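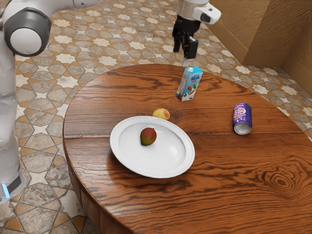 Hand-drawn animation has always had its own way of dealing with light, and it is a wonderfully economical one. A cel-style character usually gets a base color, one shadow color with a hard edge, and now and then a highlight if the mood calls for it. Computer rendering starts from the other end, with light that fades gradually over a surface, as on the long white arm in Figure 1, where the shading is soft all the way down and the only strong edges come from changes of color, such as the dark gray ring around the white cap at the joint. When a studio moves a drawn series into 3D, somebody has to decide how much of that softness to let in. We wanted to know how those decisions are made shot by shot, and whether viewers who love the drawn version notice them.

Our material is the first feature film based on Rernar, a television series drawn by hand for its full run and then taken into 3D by the studio Vainio. It's a gift of a case for this kind of work (and a very enjoyable film to watch many times over!). The characters, the palettes and even several of the fight layouts were carried straight over from television, so a lot of the usual reasons for two productions to look different drop away. We coded all 2,514 shots in the film for three things: the number of shadow tones on the main character's face, whether the shadow edge was hard or soft, and whether the shadow moved when the head moved. Shots with no visible face were kept in the count but left out of the face measures.

The third item gave us the most trouble and also the most fun. In the drawn series, the shadow under a character's chin often stays put while the head turns, a shortcut that regular viewers read without a second thought. A renderer won't do that unless it is told to. Vainio's team built a switch for it in Prolent, their shading tool, which lets an artist pin a shadow to the face by hand for as many frames as they like. Venla Mäkelä, who led the lighting work, described it in our interview as "putting the drawing back in," and she could name from memory the scenes where she had argued for it. Pinned shadows turn up mostly in comedy scenes and in quiet talk between two people. In the fights they nearly vanish, and the shadows swing freely with the bodies.

For the viewer study we invited 70 people who had come to the Jirnholm screenings in July and had already seen the series. They watched pairs of short clips, one as released and one re-rendered with the pinning switched off, and told us which felt closer to the show. Sound was removed from both. In the talking scenes, 92 percent of the choices went to the pinned version, which is a far stronger result than we had dared to hope for. In the fights the choices were close to even. What delighted us was the language people used. Few mentioned shadows at all. They said the face looked "calmer," or "more like her," or that the other clip seemed to have a different voice, although neither clip had any sound.

We should be careful with this. Everyone in the group already cared about the series, and a viewer meeting these characters for the first time may have no drawn version in mind to compare against. The re-rendered clips also never went through the final retouching that the released shots received, so some of the preference may belong to that extra care. A second round with newcomers would help, and so would a film from a studio that chose soft shading throughout.

There is one more pattern we'd love to see followed up. Pinned shadows become rarer as the film goes on, even within talking scenes. Mäkelä had not noticed this and was as curious about it as we were. It could be a matter of deadlines, or the artists may simply have grown more at ease with the moving light. The shot records we were given do not list the order in which scenes were finished, so for now we can't separate the two.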